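Travcombe Kitchen Utensil Collection: Data Card

Version 2. Last revised Tuesday, January 13, 2026.

Summary

The Travcombe Kitchen Utensil Collection is a catalog of everyday cooking and serving tools, with notes on material, form, maker's marks and condition. It contains 655 records. The collection is maintained by the Iyamu Household Objects Archive and is intended for teachers, students of domestic life and people who write catalogs of their own.

Contents

Each record covers one object or one set of objects used together. Spatulas, spoons, ladles, bowls and small pans account for most of the entries. Knives are held in the separate Brirkance list and are not repeated in this release.

The fields are: record number, object type, material, main color, marks, hanging feature, condition and free notes. Fields that could not be completed are left blank. A blank does not mean that the feature is absent.

Marks and lettering

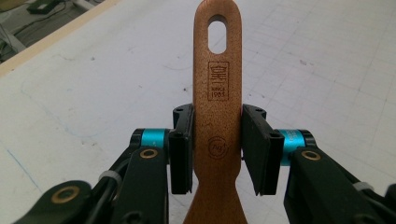

Wooden tools are entered under the general term "wood" unless a maker's label or a purchase record names the species. Color and grain are not accepted as evidence, as finishes and long use can change both. Marks are transcribed in the order in which they are read, from the hanging end toward the blade. The spatula with the burned stamp is therefore entered with its East Asian character first, then "SINCE 1985", and then the small round logo farther down the handle, which is given as "resembling hg" and has not been traced to a maker. Its long oval hole is recorded under hanging feature. A year that forms part of a mark is copied into the marks field only and must not be read as the date of the object.

Objects used together

Some records describe a vessel and a tool as a pair. In these cases the vessel is entered first and the tool second, each with its own material. Bowls are classed as shallow or deep by eye, and the shape of the rim is noted separately.
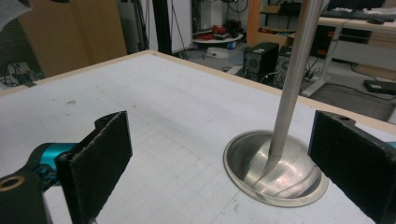

Where the use of a tool is not known, the record gives its form only, such as "rod" or "flat bar". Contributors are asked not to supply a likely use in the type field. Suggestions may be placed in the free notes, with the initials of the person making them.

Condition terms

Three terms are used: sound, worn and damaged. "Worn" covers surface scratches, faded marks and softened edges - it does not cover cracks or missing parts. Stains on a work surface are not part of an object's condition and are not recorded.

Known limits

The collection reflects the households and donors that supplied it, and metal and wooden tools are better represented than plastic ones. Records entered before November have not all been checked against the present condition terms. Readings of non-Latin characters are incomplete.

Contacts

Lenuța Coman is responsible for the records and the list of terms. Salamatu Edet receives corrections through the Bivero reading room. Please quote the record number and the name of the field concerned.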